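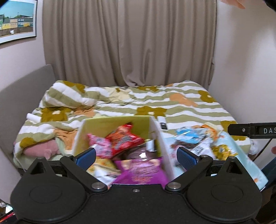

Flovero divided snack box, green cardboard, used for packet storage on a bedroom shelf for 3 months.

Setup: the divider arrives flat and slots in by hand. It stays upright if both sides are filled to a similar level. Small wrappers work their way to the bottom.
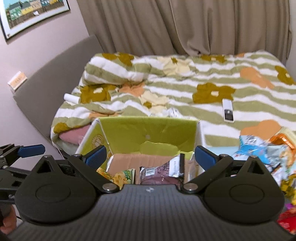

The lid-free top makes sorting quick, and the green walls give decent contrast against most packaging. I would like a thicker base. Oddsson sells a stiffer box at a higher price, without a divider.

Pyramid-shaped chip bags are the worst fit. They trap air, do not stack, and crease when pushed down. 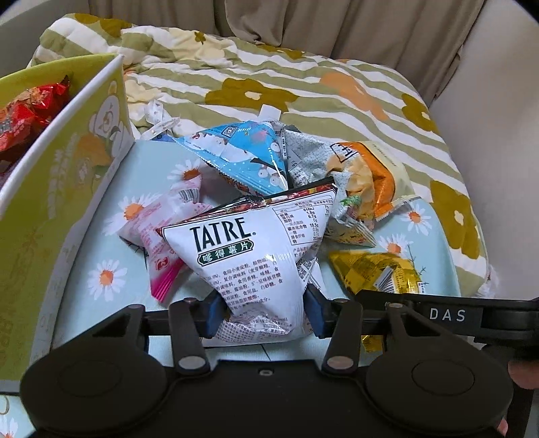 Flat packets store far better on edge. Rating: 3 out of 5.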